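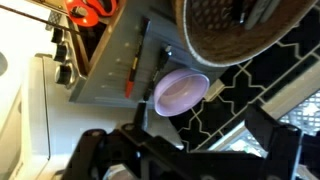

Ondier adds group signing to its online greeting cards

DRAVONLEY, August 1, 2026 – Ondier, the small web studio behind the Feltton card maker, has opened group signing to everyone who uses the site. A birthday, farewell or thank-you card can now carry messages from up to 100 people, all on one link.

Until now each Feltton card had a single sender. People kept writing in to ask how a whole office or a spread-out family could sign the same one, and many of them had been passing screenshots back and forth to get there. We loved seeing the results, but it was a lot of work for a card!

"My own cousins live in four time zones, so I wanted this as much as anyone," said Benedikt Rieger, who leads the Feltton team. "We tried it out in June with 37 groups, and the messages people left for each other were a joy to read. One choir filled every line and asked for more pages."

Signers don't need an account. They open the link, pick a lettering style, type their message and add a photo if they want one. The person who started the card can move messages around, fix a typo and choose the day it goes out.

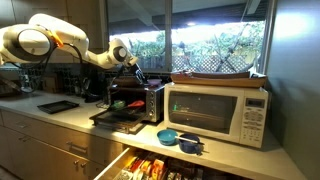
New designs from Tautahi

Group signing arrives with a fresh set of card designs by the illustration studio Tautahi. There are paper lanterns, garden birds, a very long dachshund that stretches over 2 pages, and plain covers for people who like to let the words do the talking – all of them drawn by hand and then colored on screen.

Cards already saved on Feltton can be switched to group signing from the Edit menu. The feature is free, and finished cards can be downloaded for printing at home.

Press contact: Benedikt Rieger, Ondier, Dravonley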